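Dasirow、卓上アーム用グリッパー2種の比較試験を開始　調理台まわりの作業を想定

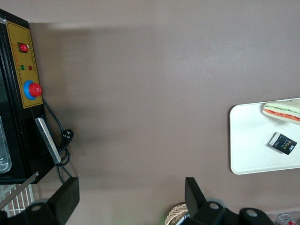 ロボット用ハンドの評価を手がけるDasirowは10月、平行開閉式グリッパー2機種の比較試験を始めた。対象はJirance製の平板フィンガー型と、Stamatopoulos製の柔軟フィンガー型。いずれも同じ卓上アームに付け替え、手首カメラの映像だけを頼りに動作させる。

試験の課題は8種類。トレーの上の食品や小袋をつかむ、電源コードをよける、家電のつまみを回すなど、軽食を用意する台の上で起こりうる作業から選んだ。各課題を繰り返し、合計2000回の把持を記録する計画で、同社によると現時点で838回分を終えている。

評価担当のVenla Lindqvist氏は「硬い箱なら、どちらの機種でも差はほとんど出ない。差が見えるのはサンドイッチのように力をかけるとつぶれるものと、薄くて台に張りつく小袋だ」と話す。途中経過では、平板フィンガー型は小袋の端をすくう動作で成功率が高く、柔軟フィンガー型は食品の変形が少なかった。電源コードについては両機種とも指先に引っかかる例があり、接近する角度を見直している。

制御装置にはDrallhamの小型コントローラーを使う。開閉の速度と把持力の上限は両機種で同じ値にそろえ、物の配置は試行のたびに変える。照明は固定とし、影の出方による認識の違いは今回の比較に含めない。手首カメラの取り付け位置も共通だが、フィンガーの長さが異なるため、指先の見え方には差が残るという。

試験計画をまとめたPauline Ellwood氏は、フィンガーの交換にかかる時間も記録項目に加えた。現場では1日に何度も付け替えることがあり、把持の成績だけでは機種を選べないとの声が利用者から寄せられていたためだ。交換作業は午前の試験と午後の試験の間に行い、ねじの締め直しとカメラの再調整までを含めて計測する。

結果は残りの試行が終わりしだい、課題ごとの成功率と失敗の分類を表にして公開する。把持力の記録データも希望者に提供する予定で、申し込み方法は結果の公開に合わせて案内する。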